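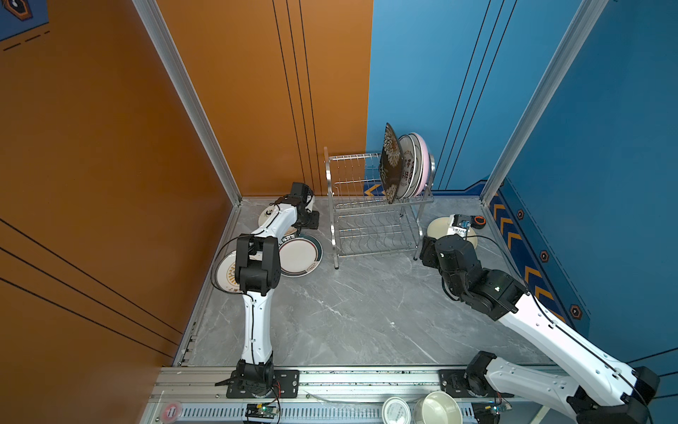

Slide 1. Good morning. The talk covers how a hardware company reports revenue once part of each sale is deferred, using Undura's last four quarters as the worked case. I am Dzifa Ametepe, and I did the modeling with Saturnino Echevarría. Most of the confusion comes from one invoice carrying several things at once. Take the dish rack on the opening slide, with its three plates standing upright in one end. If a store sells rack and plates at one price and hands everything over at the till, the split between them changes nothing in the quarter's total. Undura sells a device, a software license and three years of support at one price, and the split changes a lot.

Slide 2. Terms. Billings are what was invoiced in the period. Revenue is what was earned in the period. Deferred revenue is the balance between them, held as a liability. Say this slowly. Half the questions last time were about billings.

Slide 3. Worked example. One Undura unit is billed at $1,000. On standalone prices, $126 of that goes to support and is recognized in equal parts over 12 quarters, so $10.50 per quarter. The remaining $874 is recognized on delivery. Leave the arithmetic up while people copy it down.

Slide 4. What happens when unit sales fall. The support line keeps growing for several quarters, as units sold earlier are still feeding it. A headline of "services up, devices down" can describe one weak selling season seen twice. Point to the crossover in the third quarter.

Slide 5. Allocation changes. In January, Undura raised the share assigned to support on new contracts. Old contracts stayed on the old split. Device revenue per unit dropped with no change in list price – the analyst notes we collected mostly read this as discounting. Abdul-Rahman Aidoo has the reconciliation if anyone wants it line by line.

Slide 6. Comparison with Lirko and Losard. Lirko bills support annually, so its deferred balance is small and turns over fast. Losard bills everything up front, as Undura does, but reports the license inside the device segment. Segment margins for the three are not comparable as printed. The restated table puts the license with services in all three.

Slide 7. Guidance. Undura guides on revenue only. To get to implied billings, add the expected change in deferred revenue. Our range is wide and the chart shows it. Do not quote a midpoint.

Slide 8. Limits. The contract sample is 256 invoices, all from direct customers. Resellers such as Asante are excluded; their terms differ and we had no access to them. Renewal rates are assumed flat. Benedicta Tsikata is rerunning the model with declining renewals, and the first output moves the crossover one quarter earlier.

Slide 9. Questions, then the 30-minute break. If asked about currency effects: not modeled, Undura invoices in dollars. If asked about buybacks, refer to Nii Wumbei's session after the break.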